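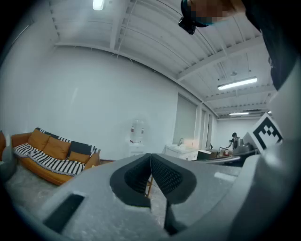
Warotbridge, May

Media Studies project report: How a trailer sells a second season

When our group picked this topic we thought it would mostly mean watching a lot of television on the couch, and I'm happy to report that a fair bit of it did! The series we chose was Kuusisto, a slow and rather lovely mystery set in a ferry town, which came back this year for its second season on the Endetti streaming service. We wanted to know whether the trailer brought in new viewers or mainly reminded the old ones to come back.

We put a short survey up on the school page on a Sunday evening and left it open for the week. In the end 67 people filled it in, far more than we had hoped for, and a good many wrote long comments about their favourite characters (thank you, we read them all). Of those, 40 had already seen the first season. Only 20 said the trailer was the first they had heard of the show.
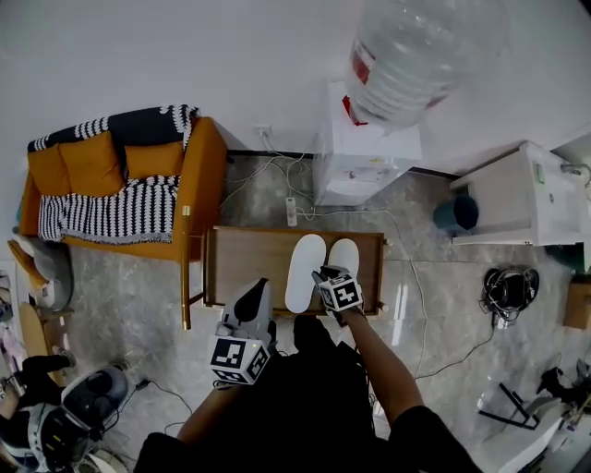 White slippers on the tray table.

We also timed the trailer shot by shot, and that took a whole afternoon because we kept stopping to argue over what counted as a cut. The opening leans heavily on the song, an old folk tune sped up - the part people remembered best in the comments. Hardly any of the plot is given away. The harbour fire gets one very quick shot, and the new inspector never speaks.

For comparison we looked at Hernitz, a crime series on the same service, whose trailer explains nearly everything in a voice-over. Our classmates found it easier to follow but were less keen to watch the show afterwards.

If we did this again we would ask people's ages and word question four more clearly, as several people read "season" as the time of year. We would also start the write-up sooner - ours was 900 words over the limit at first, and trimming it was harder than writing it.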